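Fidville Jewellery Listings - read me before you use this

Version note: this text was last revised on Aug 12, 2023. If your copy of the files is older than that, the column names won't match what follows.

What it is

A table of 1,954 product listings for rings, earrings, necklaces and bracelets, collected from online shops that sell fashion jewellery. Each row is one listing: the title, the blurb, the price as displayed, the stated metal, the stated finish, the stated stone if any, and a set of labels we added ourselves. I keep using the word "stated" and I would like you to keep it in your head the whole way through. We did not test a single piece. We copied down what sellers claimed.

The set was built by a small group working under the name Fidville. I'm Shona Gillies and I wrote most of the labelling guide, so complaints about the labels should come to me. Complaints about the claims should go to whoever wrote "heirloom quality" over a pair of plated hoops.

Where the rows come from

Three storefronts make up nearly the whole set: Gumus, Yagi and Bullari. Gumus gives the longest descriptions and the least information. Yagi lists a metal for almost everything, but changes its wording from month to month, so the same cuff may turn up as "gold tone", "gold finish" and "gold". Bullari is the tidiest of the three and I still wouldn't take its plating notes on faith.

Listings were copied by hand, by people reading pages. We did try a script in March and threw the results out after it merged the styling notes with the materials. Half the bracelets came back as being made of linen.

Files

listings.csv - one row per listing, UTF-8, comma separated
labels.csv - our labels, joined on listing_id
guide.txt - the labelling guide, with the arguments left in
dropped.csv - 35 rows we removed, each with a reason

Product photos are not part of the release. The shops own them and we didn't ask. 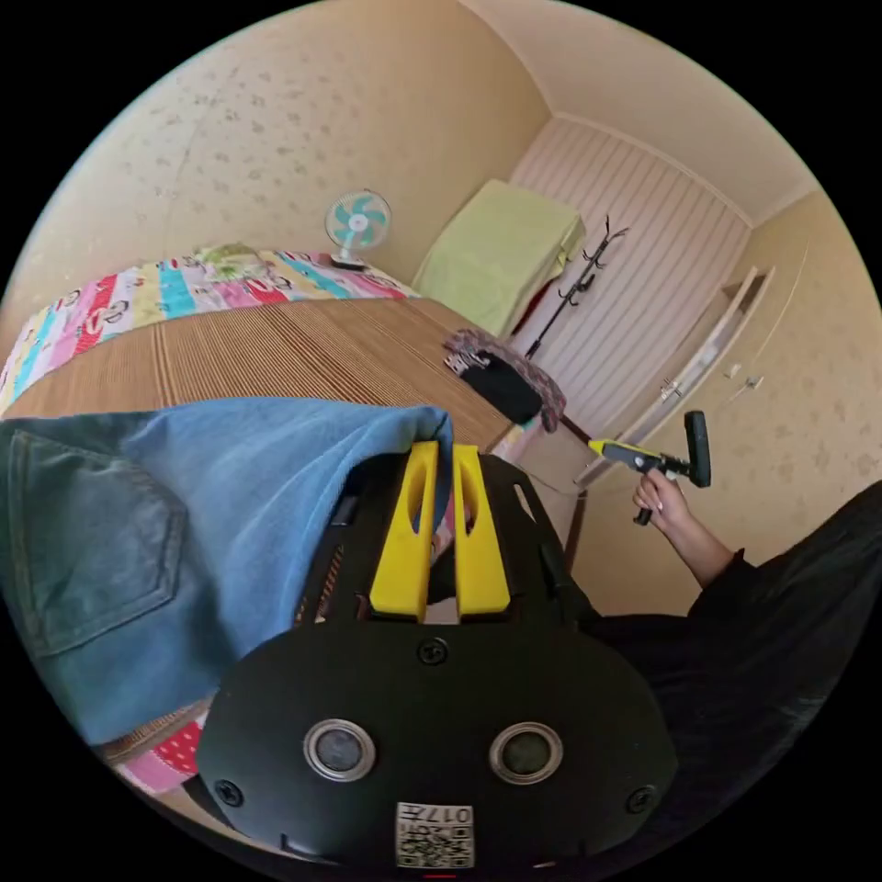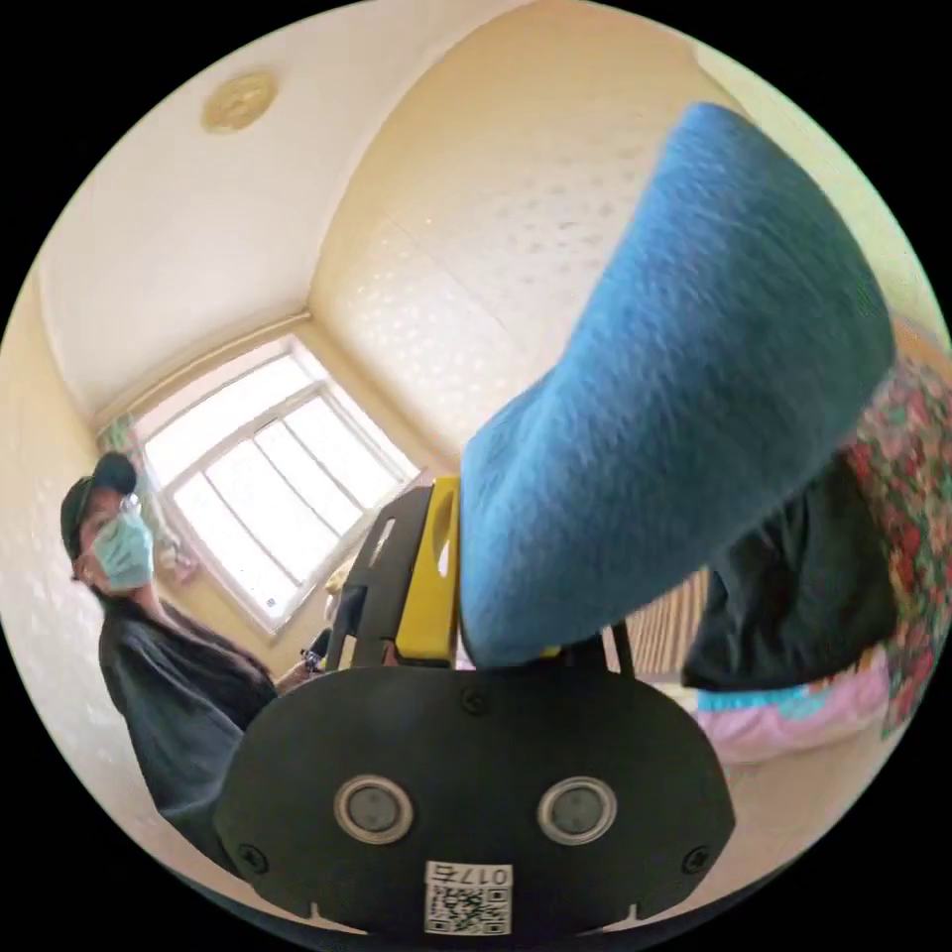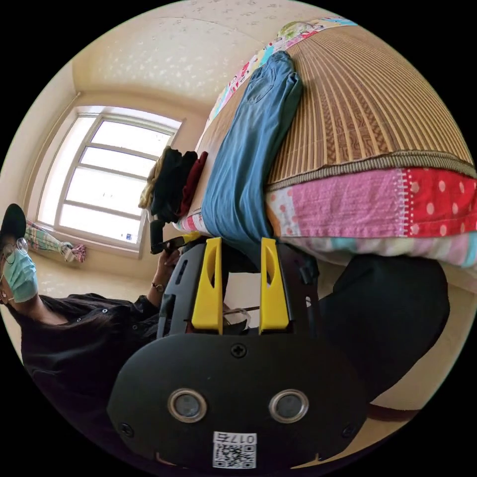
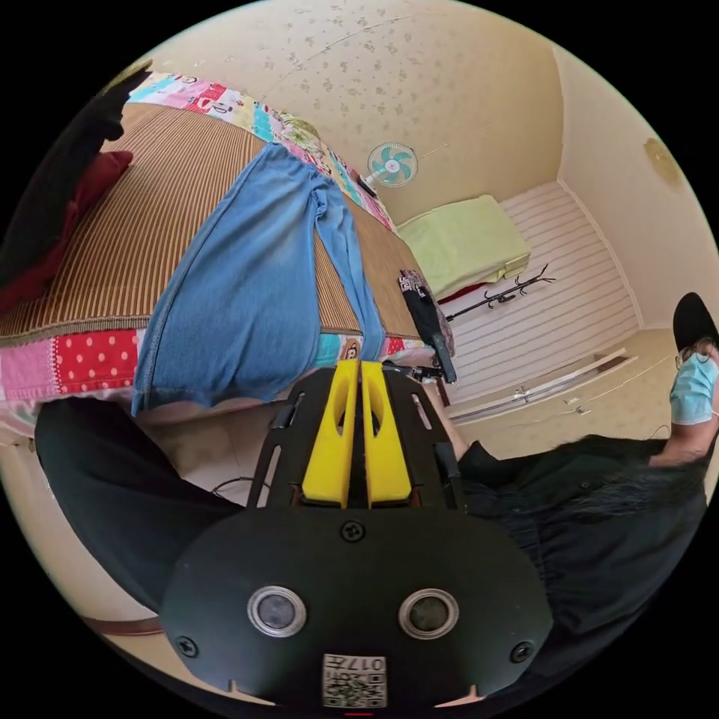

Columns in listings.csv

listing_id: a running number. It means nothing and is not in date order.

shop: gumus, yagi or bullari, with a small remainder marked other.

title: as displayed, including odd capitals and the occasional spelling mistake. Please don't correct these and send them back to us. We know.

blurb: the full selling text. Line breaks have been turned into single spaces.

price_text: the price as a string, currency symbol and all. We did not convert anything. Some shops show a crossed-out "original" price beside the real one, and I have my doubts that anybody ever paid it. Where both were shown, both are in the field, separated by a slash.

metal_stated: the seller's words for the metal.

finish_stated: hammered, brushed, polished, matte and so on. Empty where the blurb didn't say.

stone_stated: the seller's words again. "Crystal" covers a lot of ground here and mostly it seems to cover glass, though I can't prove that from a web page and neither can you.

Labels

There are four, and each row was labelled by two people working separately. If they disagreed, a third person decided and the row got a 1 in the disputed column. I'd suggest running whatever you are running with and without the disputed rows. If your result only shows up with them in, be suspicious of it.

base_metal_named (yes/no): does the listing say what sits under the plating? "Gold-plated brass" is a yes. "Gold plated" on its own is a no. So is "premium alloy".

thickness_given (yes/no): is there any figure for the plating thickness? Nearly always no. We nearly dropped this label for being so dull, then decided that the dullness was worth recording.

vague_praise (0 to 3): how much of the blurb could be moved to a different product without anyone noticing. This one is a judgment call. Our two readers differed more here than anywhere else, and I don't think the difference between a 2 and a 3 should be trusted at all.

allergy_claim (none, implied, explicit): "hypoallergenic" is explicit. "Kind to sensitive ears" went to implied after a long argument that is preserved in guide.txt for anyone with an evening to fill.

Things people have asked for that this can't do

It can't tell you whether a piece is any good. It can't tell you whether a ring will turn a finger green. It can't be used to rank the shops by honesty, although one person has already tried and sent me a chart. A shop that says little may be careful or may be lazy, and the rows look identical either way.

It also can't stand in for the jewellery trade in general. There is no fine jewellery here, nothing second-hand, and nothing from a seller who works mainly at markets. Listings are in English only. Watches were left out, as were hair clips, and brooches are in only where a shop had filed them under something else. Anklets are under bracelets. I was outvoted on that.

Known problems

Duplicates. The same earring often appears in two colours as two listings, with the blurb pasted across. We kept both. If you split the data for training, group by blurb text first or you'll be testing on rows the model has already seen.

Set pieces. A necklace and earring set is one row with the category "necklace". This was a poor choice made early and it's now baked into everything.

Size fields. There aren't any. Ring sizes were recorded in at least three different systems and the first attempt to line them up was a mess.

Blank finishes. A blank means the seller said nothing. It does not mean polished. We've seen it read as polished.

Checking your copy

listings.csv and labels.csv should have the same number of rows, not counting the header. If you open them in a spreadsheet program, look at the price_text column before you save, as some programs will decide that a price with a slash in it is a date.

We reread 200 rows against the live pages after labelling was finished, and 45 of those pages had changed their wording since we copied them. Usually it was an adjective. In a handful it was the metal. The table keeps the wording we first copied, so a mismatch with the shop today isn't an error on its own.

Corrections

Send the listing_id, the column, and what you think it should say. A row is changed only when our copy was wrong at the time it was made, and changed rows are listed at the bottom of guide.txt.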